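Broadband by Christmas, Again

The letter from Sekari came in August, same as the last one. It promised "full fiber availability across the upper valley" and asked households to register interest by returning a card. I have returned that card before. So have most of you, judging by the mail this newsletter gets whenever the word fiber appears in it.

For anyone who moved here recently, a short history. First there was Clotska, which held a public meeting with very good sandwiches and then merged with somebody. Then came Mulder, which did run a line, as far as the school and no farther. Now Sekari says it has bought what Mulder left and will finish the job. The letter gives a figure of 234 homes in the first phase. It does not say which homes, and when I called on Tuesday to ask, I was told the map was "being refreshed."

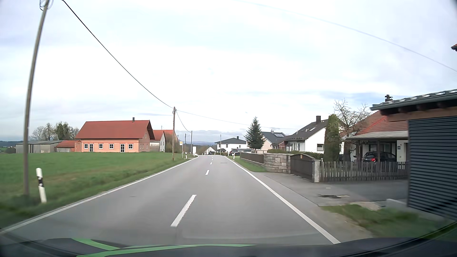
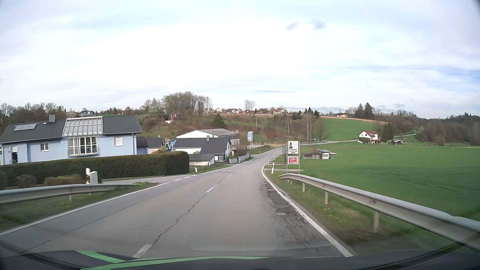 Sekari's plan depends on putting as much of the new line as possible overhead, on poles that already stand, and digging only where it has to. I can see why a company would like that. Digging is slow and it costs money. But go and look at what the line would hang from. One pole along this road leans, with a loop of coiled cable up near its upper end, and I would want somebody to tell me what a second cable does to a pole like that in a January wind. The letter says poles will be "assessed as needed." Who decides the need? Sekari does, as far as I can tell.

Then there is the price. The introductory rate lasts nine months. After that the letter sends you to a web page, and the web page sends you to a form. Naomi Mwakalinga filled in the form and got a reply offering her a bundle with something called Pameo, a home phone service she had not asked for and does not want. She still has no monthly price in writing. Neither do I.

I would like to be wrong about all this. My own connection drops whenever it feels like it, and over nine years I have paid full price for a good deal less than full service. If Sekari turns up and does the work, I will say so in this space and buy the sandwiches myself. But a card that says "I am interested" is not a contract — read the small print on the back, which lets them pass your details to "selected partners."

If you have had a firm date or a firm price from Sekari, in writing, please send a copy to the newsletter. Phone promises don't count.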